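01/06/2024 was my holiday recovery day, so naturally I'm only now writing up the Zoëga open day from 06/01/2024!

I drove out to Kindedville with 22 other curious people (well, they drove themselves) and we got to watch the Patum team put their two-armed robot through its paces in simulation. The task was a door. Just a door! They told us they'd run it 1,090 times already, and roughly 200 of those were with the handle in a new spot. I asked way too many questions about grippers and ate two donuts.
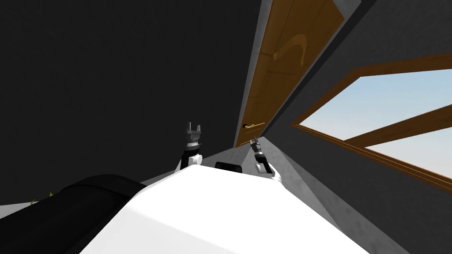
Anyway, the part I keep thinking about is how much work goes into a lever handle. I've opened doors with my elbow while carrying groceries and never gave it a thought. They're doing another open day in the spring, and I already signed up.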